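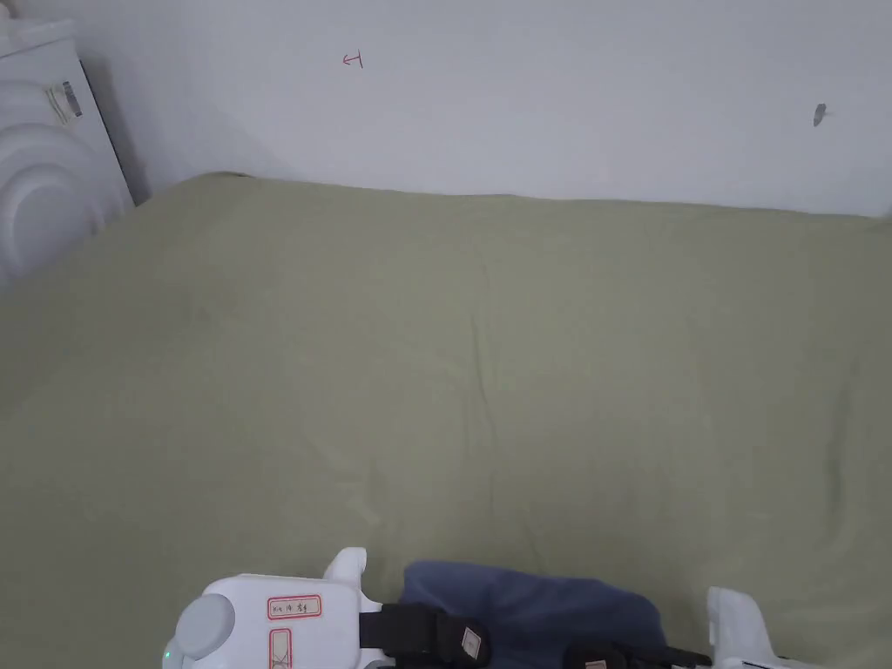 1/ Coredine open day, Wednesday, November 13, 2024. I signed up for the cloth handling demo because my day job is in a linen service and I wanted to see how far along this stuff is. Notes as I typed them on the train home.

2/ It was a small group, 11 of us. Sign in at the front desk, badge, short safety talk, then down a hall to a room with a bed pushed against the wall. I had expected a factory cell with a fence. It's a bedroom setup, and the work is blue cloths on a bed.

3/ Kieran Gosling ran the session. He skipped the slides and went straight to the cloth, which I appreciated. His main point was that boxes and bottles keep their shape when you grab them and fabric doesn't, so every grab starts a new problem.

4/ The jaws are two curved fingers that come together at a narrow tip. For thin cloth, Kieran said, the approach matters more than the squeeze. Come in too high and you get air. Too low and you pick up the sheet underneath along with it.

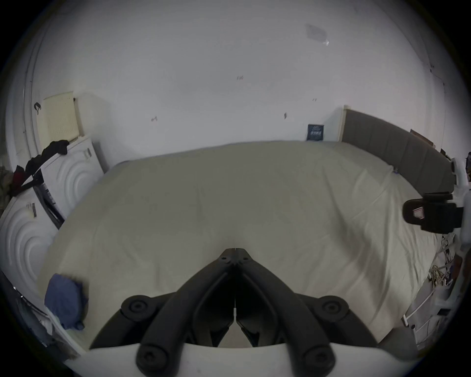
Gripper over the bed, blue cloth at lower left.

5/ I asked about that last one, because it's our problem too. New people on our line grab two layers all the time. He said double grabs were the most common miss in the first few months and they still go through those records by hand.

6/ Some numbers, since people always ask me for them. They have 1,924 recorded tries with this type of cloth. They stop any try that runs past 90 seconds and mark it as a miss. I did not get a success rate. I asked twice – he said it depends a lot on how the cloth is lying at the start, and they will publish something in February.

7/ Friederike Rieger covered the part I knew least about. Each gripper has its own camera, and there's another one up at head height. The close views show the fingers and the edge of the fabric. The high view shows where everything is on the bed.

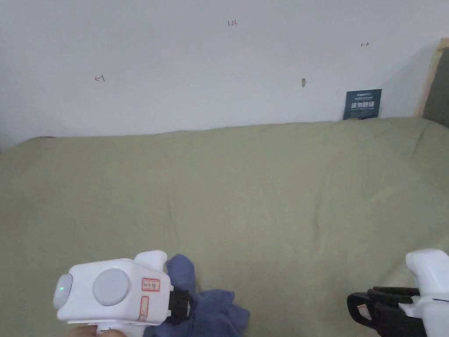
She said they tried leaving the high view out last year and it went badly. The close cameras lose track of the rest of the cloth once there's a fold in front of them, and then one side doesn't know what the other side is pulling on.

8/ Things I'd want to see before I got excited: fitted sheets, damp towels, anything with a hem that has come loose. We do almost 600 pieces an hour on a good shift. This isn't built for that and they didn't claim it was. Kieran was talking about care homes and small hotels.

9/ The two-handed part was what I came for. Picking a cloth up is one thing. Finding a second good spot to hold while the first hand keeps the tension is where our trainees slow down, and it's where most of the questions in the room went. 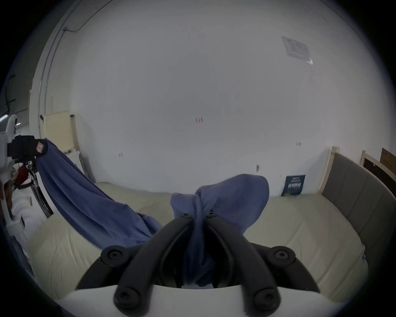 Lerato Msimang: Did they say what happens when the fabric is worn? Our older towels have threads hanging off and they snag on everything.

10/ Lerato, yes, it came up. They keep some frayed cloths in the mix on purpose. Loose threads can fool it about where the edge is. Friederike didn't have a separate number for those, but she took my email and said she'd look.

11/ Coffee after was fine, parking was not. If you go to the next one, take the bus. I'm trying to get a visit to Plastura set up too and will add to this thread if it happens.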